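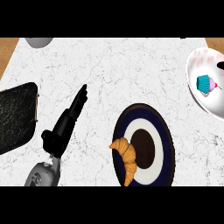
Why would you test a two-arm policy in simulation before it ever touches a real kitchen table? Because a simulator lets you run the same layout again and again with only one thing changed, and that's the only way we could tell a bad grasp from bad luck.

4.2 What the second arm does while the first one works

Okay, so this is the part of the project I've been itching to write up. In Section 4.1 we looked at plain success on the bakery tasks, and Ziltik (our policy) did fine there. But success hides a lot! Two policies can both get a cupcake from a bowl to a plate, and one of them will do it with both arms calmly sharing the table while the other has its arms lunging at the same spot and getting away with it. I wanted a number for that.

Figure 3. One view from the simulated tabletop set. A croissant rests on the banded plate and a cupcake lies on its side in the white bowl. The near gripper is closed and empty.

The number we settled on is what Haris Krasniqi started calling "crowding," and the name stuck. For every time step we take the shortest distance between the two grippers, and we count the step as crowded if that distance drops under a fixed threshold. Crowding for an episode is just the share of crowded steps. That's it. I tried a fancier version in August with velocities folded in (you can still find it in the appendix), and it ranked the policies the same way while being much harder to explain to anyone.

We ran 3274 episodes in total, spread over 32 table layouts. A layout fixes the dishes, the food, and the tabletop texture, and then we jitter the object positions from there. I was pretty stubborn about keeping fussy surfaces in the mix. Veined marble is a pain for the image encoder, and a plate with strong rings gives it lots of edges that have nothing to do with the food sitting on top. If you only test on plain gray tables you'll end up feeling much too good about your model.

We compared three policies: Ziltik, the Druden baseline, and a version of Ziltik with the shared memory between the arms switched off. All three got the same layouts, the same random seeds, and the same time limit. Druden had the most crowding by a wide margin, mostly in the first few moments of an episode, when both arms tend to head for whichever object is closest to the middle. Switching off the shared memory pushed Ziltik most of the way toward Druden, which surprised me a bit, as I'd expected the camera views alone to carry more of the load.

Then there are the failures. Elikem Laryea and I sat down and watched 101 failed Ziltik episodes start to finish, with a lot of coffee. The biggest group was what we call parking: an arm closes its gripper on nothing, stops over open table, and stays put until time runs out. Parking barely moves the crowding score, so please don't read low crowding as good behavior all by itself! An arm that never does anything is very polite. We report parking in its own column in Table 5 for that reason.

One more wrinkle. Round food in deep bowls was harder than anything on a flat plate, for all three policies, and I don't think our measure says much about why. My hunch is that it's mostly about approach angle, with the rim forcing the wrist into poses that are rare in the Pernness training demos. We look at the wrist poses in Section 4.3.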